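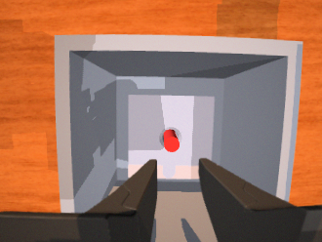
Stornex Cell Assembly is the name used at the Cimden plant for the automated insertion line that replaced most hand loading of relay housings. The line is run by Cimden, a maker of electrical control cabinets, with equipment and software from Stornex. Its robots are programmed in simulation before a job is released to the floor. A typical practice task has a two-finger gripper reaching into an open box on a wood-grain surface, with a small red cylinder at the far end of the recess as the object of interest. Operators work through tasks of this kind on a screen during training, and the same views are used when a new part is introduced.

Background

Before the line was installed, housings were loaded by hand at long benches. Each worker picked pins and plugs from a tray and pressed them into a deep cavity, often with a bent wrist. Strain complaints were common on the second shift, and the plant had trouble filling the job. A first attempt at automation used a fixed press supplied by Skikano. It could handle one housing size and was removed when the product range changed.

Operation

The line has 2 robot stations, named Ng and Ng East after the street on which the plant stands. Housings arrive on a belt and are held by side clamps. The gripper enters the cavity, places the part and backs out along the same path. A force limit stops the arm if it touches a wall. The operator then clears the stop at a panel and either restarts the cycle or sends the housing to a repair bench.

Effect on staff

Hand loading employed 55 people across all shifts. After the changeover, 39 of them remained in the department as cell operators, inspectors or repair workers. The others moved to cabinet wiring or left the company under a severance agreement.

Operators received a new pay grade, which depends on passing the simulation course. Wrist and shoulder complaints fell. Complaints of boredom and eye strain rose, particularly among inspectors, and the plant later began rotating staff between the panel and the repair bench during each shift. Some experienced loaders objected that their knowledge of difficult housings was not used when the first programs were written. Since September, a loader has taken part in the review of every new program. Short runs and unusual housings are still loaded by hand.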